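Shared laundry opens at Fludbridge, but the sums are still on the table

The shared laundry on the ground floor of the Fludbridge apartments opened to residents in November, and the building's managers are calling it a win for everyone. Tenants who have been asked to give up the washers in their own flats are less sure.

Kocabaş, the firm that runs the 70-unit building, says the room will save each household money on power and water over a year. It has not published the working. When tenants asked for it at a meeting last month, they were told the figure came from "modelling" and that a summary would follow. At the time of writing it hadn't.

"I'd like to see the model," said Tineke Van Wijk, who lives on the third floor and does four loads a week for a family of five. "They've assumed everyone washes on a cold cycle at two in the afternoon. I work at two in the afternoon."

The machines are dark grey front loaders, set side by side, with labels in Chinese on the front. The washer's label also carries the words "Smart wash" in small English type. What the smart part amounts to is one of the things tenants keep asking.
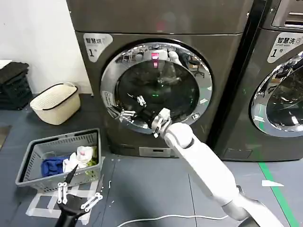

Property manager Nevzat Tekin said the fit-out cost $2646 for plumbing and a further $2794 for wiring and ventilation, with the machines supplied separately under a lease. He would not give the lease figure, which he described as commercial. He did say it runs for 24 months, after which the building can hand the machines back or sign again.

That leaves a fair gap in the story. A room that saves money only does so once the lease is counted, and residents have been given the smaller half of the bill.

Tekin said the early signs were good. "People are using it. We've had very few complaints," he said. Asked how complaints were being recorded, he said tenants could speak to him directly.

Perihan Altıntaş, who rents on the ground floor, has done just that. Her worry is noise after ten at night, and she wants the hours printed on the door. She also wants to know who cleans the lint filter – a question she says she has put twice without an answer.

Not everyone is cross. Tsehay Tesfamariam moved in during winter with no washer of her own and had been carrying her clothes to the Likier laundromat on the far side of the highway. "It's downstairs. That's enough for me," she said.

Kocabaş has plans for a second laundry at its Flirnasberg building and has pointed to Fludbridge as proof the idea works. It may well work. A few weeks of use and an unpublished model don't show it yet, and tenants at Flirnasberg would be wise to ask for the lease cost before they sell their own machines.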